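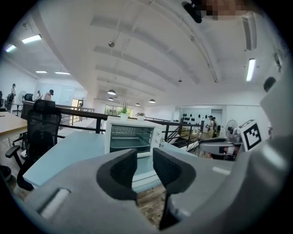

Is a toaster oven worth buying if you've already got a proper oven? For one or two people who mostly cook small things, I'd say it is, as long as you can spare the worktop and don't expect it to roast a chicken.

4 min read

We use cookies to make this site work and to see which pages people visit. Manage my choices

I've had the Mukton toaster oven since May and I've used it nearly every day, so I think I've earned an opinion by now. I went in a bit grumpy, if I'm truthful. My old Kerport toaster had died (one side had been stone cold for ages and then the other side joined it) and I only wanted toast. But the big oven takes an age to warm up for two fish fingers, and I'd been moaning about that for years, so I talked myself into it.

First, the toast. It's fine! It's slower than a normal toaster and you do have to turn the bread over if you like both sides the same, but it takes the big wonky slices from the market loaf that used to get wedged in the Kerport and set off the alarm. Crumpets are better than they've ever been. Cheese on toast is the real reason to own one, and I've eaten a frankly embarrassing amount of it.

Baking is more mixed. Scones came up lovely, a bit dark at the back, so now I turn the tray halfway. A small tray of roast potatoes took 12 minutes less than I'd normally give them, mostly because I wasn't hanging about for the oven to heat. Fairy cakes were a flop. The tops caught before the middles had set, and dropping the temperature only gave me pale ones with a dip in. I've gone back to the big oven for cakes and I don't feel bad about it.

Things that annoy me: the timer ticks. Loudly. You can hear it from the hall. The numbers on the temperature dial are so small that I've put a dot of nail varnish at 180. The crumb tray comes out from the front, thank goodness, but it has a lip that holds on to every last sesame seed and you need an old toothbrush to get in there. And the outside gets properly hot, so keep the bread bag well away (I've melted one).

I did look at the Balaskas before I bought this. A friend has it and it's a handsome thing, with a fan, but it's a good bit deeper and it would have hung over the edge of my worktop. If you've got the room and you bake a lot, I'd have a look at that one first.

Cleaning is a wipe with a damp cloth while it's still a little warm. The rack goes in the washing-up bowl. I don't line the bottom with foil, the booklet says not to.

I'd buy it again, but I'd want a quieter timer. Next I'm going to try drying some tomatoes in it on the lowest setting, if I get any tomatoes this year.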